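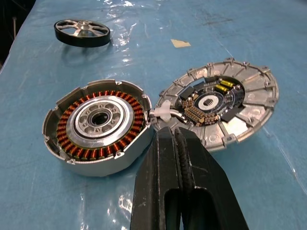

We bought the Zorivine baby swing in July, when our son was still very small and wanted to be carried from morning until night. It is made by Preltia and it is driven by a small electric motor in the foot, with a belt, so the seat moves from side to side and does not swing forwards and back like the older kind. I should say that I am comfortable with such things. I don't mind a motor taken apart on a sheet of clear plastic film, with the pulley lying flat so that one can look at the black rubber rim and the curved silver spokes. But a person with a new baby has no evening for this, and my first wish for the swing was that I would never need to open it. After all these months I still have not opened it, and I will try to explain what was good and what I would like to be different.

First, the purchase. We ordered it from Nyberg, the baby shop near the tram stop, where they let you try a swing in the shop with a weighted doll. I recommend this very much. In the catalogue the Zorivine and the Skotus look almost the same and cost almost the same, but when you hear them side by side there is a clear difference. The Skotus makes a click at the end of each movement. My husband could not hear it at all and I could hear nothing else.

Putting it together

The box is large and heavy and it did not go into our lift together with the pram. Inside there is the foot, the arm, the seat, the cover, the harness and a bag of screws. The instructions are drawings only, which I normally like, because I don't have to read technical words in my third language. These drawings are too small, however. At the step where the arm goes into the foot, the drawing shows the arm from behind and every other step shows it from the front. I put it in the wrong way round, took it out again, and lost some paint from the metal. It is only an ugly scratch and the cover hides it.

You need your own screwdriver. The little key in the bag is soft and it began to turn round inside the screw head. Please use a proper tool from the beginning.

The motor and the sound

The swing has 3 speeds. The lowest is so slow that visitors have asked me whether it is switched on, and it was the one our son liked most when he was new. The middle one we used every day. The fastest I find too fast for a young baby, and in the end we used it only a few times in autumn, when he was heavier and it did not reach its full movement any more.

The sound is a low, even hum. In the kitchen with the extractor on you don't hear it. In a quiet room you do, but it is the same all the time and I soon stopped noticing. I cannot say if it became louder with use. My sister-in-law says yes and I say no, and she visits only once a month, so perhaps she is the better judge.

What I did notice was the start. If you put the baby in and press the button, the seat makes a short pull before it finds its rhythm. Some babies will not care. Ours opened his eyes every time. The solution is to give the seat a light push with the hand first and press the button after. This is not in the manual and it should be.

Batteries or the wall

The Zorivine works with the cable or with batteries. The manual promises up to 900 minutes on one set at the lowest speed. We did not reach this, but we used mostly the middle speed, so I cannot complain fairly. What disappointed me is that there is no warning when the batteries become weak. The seat simply moves less and less, and you wonder what is wrong, and then it stops. The cable is better in daily life. It is too short for our living room, where the sockets are behind the bookcase, and an extension on the floor is not what you want when there is also an older child running through.

The seat and the harness

This is the best part of the product. The seat is deep and supports the back well, and it has 2 positions, one flatter and one a little more upright. For a newborn you must use the flatter one. The harness goes over the shoulders and between the legs and closes in front with one buckle. It is stiff at first and I had to use both hands, which is difficult with a baby who is already pushing himself out. After some weeks it became easier.

The cover comes off with press studs and can go in the machine at forty degrees. It dried overnight on the radiator and has kept its shape. The grey has become a lighter grey. The small pillow for the head cannot be washed in the machine, and this is a strange decision, as it is exactly the place where the milk goes.

There is a bar with hanging toys as well. Our son looked at it for a few days and later he only wanted to pull it off. He succeeded in October.

About sleeping

I want to write something about this, because many parents buy a swing with the hope that the child will sleep in it. The manual says that it is not a bed, and our health visitor said the same in stronger words. If he fell asleep we took him out and laid him flat in his cot. Yes, sometimes he woke up and we began again from zero. It is very annoying and you should still do it. I also did not leave the room when he was in the swing, except to the kitchen, which is open, and from there I could see him.

So what is the swing for, you may ask. For me it was for the hour before dinner. I could cut vegetables, I could help his big sister with her shoes or her drawing, I could eat something warm with both hands. When she came home from the nursery she wanted to tell me everything at once, and for the first time I could sit beside her and listen to her. I would have paid the price for this only.

Things to know before you buy

The foot is wide. Measure your floor, and then add the space for the movement of the seat to each side. We had to move an armchair into the bedroom, where it has stayed.

It does not fold. Preltia writes "easy to store" on the box, but to store it you must take off the arm, and the screws don't love to be taken out many times. We carried it between the rooms in one piece, and for this you need 2 adults, or one adult with much patience.

The weight limit is reached earlier than you think, and you must stop also when the child begins to try to sit up alone, whatever he weighs. We stopped before Christmas. It is a short time for an expensive thing. If you know a family with a swing in good condition, ask to borrow it, and check that the harness is complete and the buckle closes properly.

I wrote to Preltia to ask for a second cover. They answered politely after a week and sent me back to Nyberg, who ordered it, and it came in the wrong colour. I kept it.

My opinion

I would buy the Zorivine again before the Skotus, for the quiet motor and for the seat. I would not buy it for a small flat without measuring, and I would not pay extra for the version with music. We have the music in the shop model for comparison, and the melodies are short and return very quickly.

Good: calm and even movement, deep seat, cover easy to wash, good harness.
Less good: small drawings, short cable, no battery warning, large foot, head pillow only by hand.

It is now clean and in its parts in the cellar, with the screws in a jam jar, and my cousin will fetch it when her baby comes.

Last updated: 23 April 2011

Related reviews
Bottle warmers for the night: which one is quick enough?
A stair gate for a rented flat without drilling
Carrying a baby in summer: slings in thin cotton
Second-hand high chairs and what to check
First shoes for nursery, and how to label them

Contact | Copyright of all texts remains with the author | Back to top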